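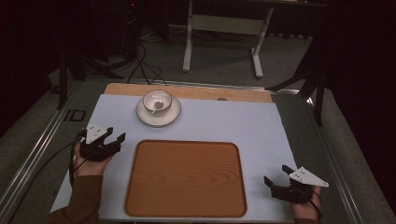 Wooden tray and saucer on a sheet-covered table.

Home | News | Recipes | Contact

Trellwood's weekend breakfast club is back!

Dirkari is throwing open its Trellwood kitchen again on 23rd April, with 60 places at the table and 11 kinds of pancake – yes, the coconut one too. Last November 274 people came along, and we ran clean out of syrup.

"I still think about those plum jam stacks," says cook Saeed Shojaei. "Come hungry!"

Doors open at 8. Call the kitchen to book.

We use cookies. Accept | Settings

Comments (2)
Hassanpour: Is the coconut one dairy free?
Hokden Jo: Booked – bringing my mom!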